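3.2. Les cachets du bureau de Plistovus

Le fonds Gashi comprend 682 cartes postales, dont la plupart ont transité par le bureau de Plistovus avant sa fermeture. Nous avons retenu celles dont le cachet reste lisible au moins pour le mois et l'heure de levée. Les cartes sans timbre, classées à part par le premier inventaire, n'ont pas été reprises dans cette étude.

Le bureau a employé 2 timbres à date. Le premier porte le nom de la localité en capitales espacées ; le second, plus petit, ajoute la mention de Dralex, siège de la recette dont dépendait Plistovus. Les deux empreintes coexistent pendant environ 24 mois — le registre des fournitures n'en donne pas la raison. 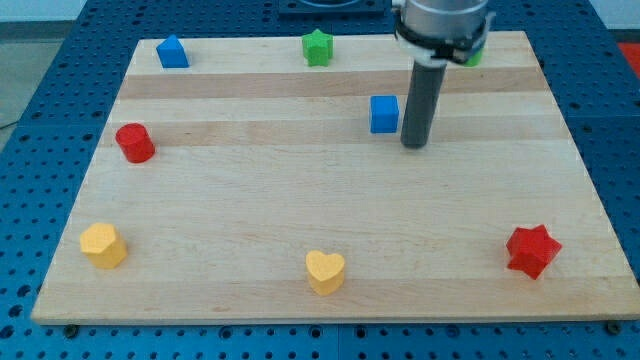 Figure 4. Pièces de bois coloré sur une planche.

Comment dater une carte dont l'année est effacée ? Par la comparaison du cachet avec les tournées inscrites au registre, puis, à défaut, par le tarif d'affranchissement.

Cette méthode a permis de replacer 12 cartes dans la série de novembre, toutes levées avant 8 heures. Leurs destinataires habitaient Rarer, hameau que le facteur desservait alors à pied. Deux d'entre elles mentionnent l'incendie de la halle, connu jusqu'ici par les seules délibérations communales. Les adresses ont été transcrites telles quelles, y compris les graphies fautives du nom de Rarer, et les lectures douteuses figurent entre crochets dans l'annexe.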